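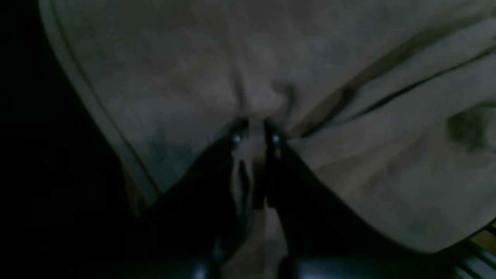
*Tan cloth with a soft, slightly fuzzy surface, lying in loose folds.*

## About Zanderik

Zanderik makes and repairs household textiles: curtains, loose covers, table linen, blankets and cushion covers. We work from a single building on Filtberg Lane in Zulinby, with the shop at the front and the sewing room behind it.

The business began as an alterations counter inside a draper's. When the draper closed we took over the lease, the cutting table and most of the customers. Clothing alterations stopped a few years later. We still get asked, and we send people to the dry cleaner's two doors down.

There are 11 of us now. Most of the sewing staff trained here, starting on hems and straight seams before moving on to piping, pleats and fitted covers. We take on one trainee each January.

### What we do

Made-to-measure curtains are the largest part of our work. We measure at your home if you live within 60 miles of the shop. Further away than that, we ask you to measure and send us the figures, and we ring you to go through them before we cut anything.

Repairs come second. We replace worn linings, turn frayed edges and re-cover cushions. If a repair will cost more than the item is worth to you, we say so at the start — the quote is free either way.

We also supply plain goods to small hotels and guest houses. Our oldest trade customer is the Navarrete, whose bedroom curtains we have made twice over. Last year we finished 1123 pieces in all, against 1090 the year before.

### Cloth

We keep cottons, linens and wool blends in stock, mostly in plain colours. You are welcome to bring your own cloth. Please don't wash it first unless we have asked you to, as we like to test a corner for shrinkage ourselves.

Swatches can be borrowed for two weeks. The shop opens at 9.30am and the sewing room stops taking in repairs at 4pm.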